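Handling Fresh Produce: Sorting Mixed Fruit by Hand
Course notes for Unit 6, Clarunby Kitchen and Pantry Program
Prepared by Ifeoma Ugwu, with additions by Floarea Ardeleanu
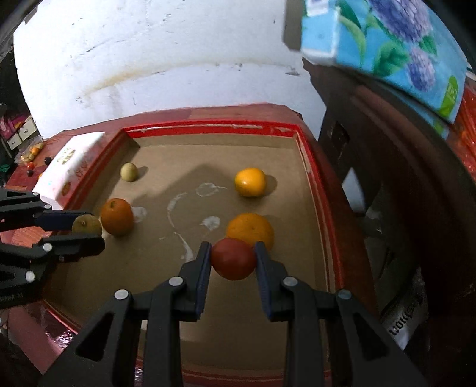
What this unit covers

Most of you will be asked to sort fruit in your first week of work. It looks like an easy job, and it mostly is, but a lot of waste starts at the sorting table. These notes go with the practical session and cover mixed trays: tomatoes, oranges, mandarins, and small green or yellowish fruit that arrive together and need to be separated, checked and stored.

Read the section on tomatoes before class. The rest can be read afterward.

Setting up the tray

Use a shallow tray with a raised rim. The rim matters because round fruit rolls, and a mandarin that drops on the floor has to be set aside and checked again later. Put a flat piece of cardboard in the bottom. It gives a little grip and takes up small amounts of juice. Cardboard can't be washed, so for kitchen use put in a new piece at the start of each shift. The red-rimmed tray with the tan cardboard base is a workable size for a small mixed lot.

Leave space between pieces. If you have to move one fruit to get at another, the tray is too full. Split the lot over two trays.

Tomatoes

Tomatoes come out first. They are the softest thing in a mixed lot once ripe, and an orange resting against one will leave a mark that shows up the next day.

Hold a tomato from both sides with even, light pressure. Don't pinch it from the top and don't press with a fingertip to test it. Turn it once in good light and look for:

splits near the stem end
flat or sunken spots
patches that are darker than the skin next to them

A darker patch on a deep red tomato is worth a second look. It may be only uneven color. If the skin there is firm and smooth, the tomato goes in the regular bin. If it gives, put it in the use-today bin. Set tomatoes down, never drop them, and keep them in a single layer with the stem end down.

Ripe tomatoes are kept at room temperature if they will be used within a day or two. Very ripe ones can go in the refrigerator and should be taken out a while before serving.

Oranges and mandarins

Oranges are tougher, and people get careless with them. Pick each one up and feel its weight. An orange that feels light for its size is often dry inside. A slightly dimpled peel is normal and tells you little about the flavor. Color is also a poor guide, and two good oranges from different growers can be quite different shades.

If there is a stem on the fruit, check that it won't poke its neighbor. A short, hard piece of stem can puncture the peel of the next orange in the bin, and mold gets in through the hole. Trim it close with snips. Don't pull it — the peel can tear.

Mandarins bruise more easily than oranges and get their own container. Behrouz Esfahani, who taught this unit before me, had students sort mandarins last in the citrus group, when their hands had slowed down. I have kept that order.

One moldy fruit means you check everything that touched it. Throw out the moldy one, wipe the container, and wash your hands before going on.

Small green and yellowish fruit

Small fruit gets lost in a mixed tray, usually in a back corner. Look in the corners before you call a tray done.

Small pears and jujubes can be hard to tell apart at a glance when they are pale. Check the delivery sheet, and if it doesn't say, ask. They keep differently. Pears go on ripening after picking and can stay out until the neck gives a little. Fresh jujubes should be refrigerated in a bag with a few holes. Hold small fruit lightly by the sides with your fingertips.

Order of work

1. Wash and dry your hands.
2. Lay out the tray and the empty bins.
3. Remove the tomatoes and check them.
4. Remove the oranges, then the mandarins.
5. Collect the small fruit and look in the corners.
6. Label the bins with contents and the month received.

Practical session

You will work in groups of 3. Each group gets a mixed lot and has 20 minutes to sort it, with one person handling, one checking and one labeling. Change places when Zohreh Ebrahimi calls time. Speed isn't graded. Marks come off for fruit dropped, stacked on tomatoes, or put in an unlabeled bin.

Reading: the storage chart on page 51 of the course binder. Bring it with you to the session.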